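Where Does It Go? Final Report on Sorting the Shared Table in the Mulcahy Room

For my project I picked something small that had bugged me since my first week: the shared table in the Mulcahy Room. Everybody who eats, studies or waits for a ride in there drops things on it, and by Friday you can't find a square foot to put a laptop down. My question was pretty simple. If every kind of thing has its own container, will people use it, or will they just pile stuff next to it?

What I did

I kept a tally on a clipboard every time I passed through, for four weeks in March. Any item that got left on the table counted as one mark, and I wrote down what type it was and if it was in a container or just lying there. By the end I had 361 marks, which is a lot of pencil. For the first half there was one cardboard box in the middle and no rules at all. For the second half I swapped the box for separate containers and taped a little card to the door that said what went where.

I spent 80 dollars, all of it from the Gatisus small project fund (thank you!). Most of that went on containers, and the rest on tape, card and a set of stickers from Skover that fell off in two days. Don't buy the stickers.

What happened with the box

The box was a disaster, and I kind of love how fast it happened. Pens sank to the bottom, fruit got put on top of the pens, and then somebody added a scarf. After that people quit looking in it and started a second pile beside it. I ended up emptying it myself twice, so the numbers for that half are a bit kinder than they should be.

What happened with separate containers
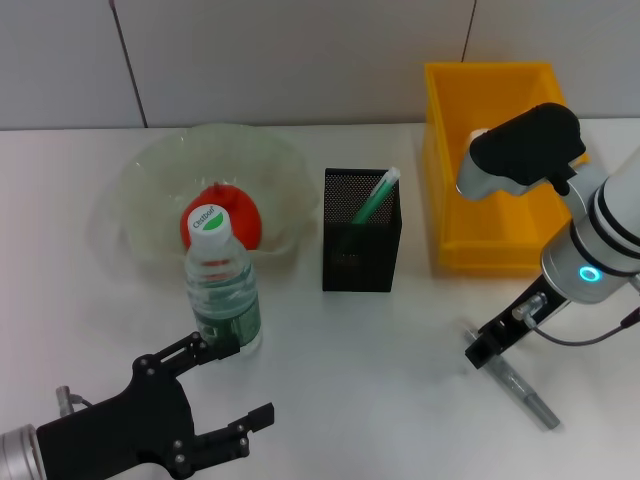 Pens were the item I worried about most, and they gave me my favorite result. Once they had a holder of their own, the share left lying around went down by more than half — but never to zero. I think it's a last-step problem. The black mesh holder has a green marker standing in it, and there's still a gray-silver one flat on the tabletop. The clear bowl was the easy win, and I barely had to put it on the card, because people seem to know what a bowl is for.

Drinks were my big miss. I never gave bottles a place, so they went wherever there was room. If I ran this again I'd add a tray just for them, and I'd try it in the Camau lounge too, where the table is smaller and the crowd is a lot messier. I'd also get a second person to tally, so the evenings don't depend on when I happen to be hungry.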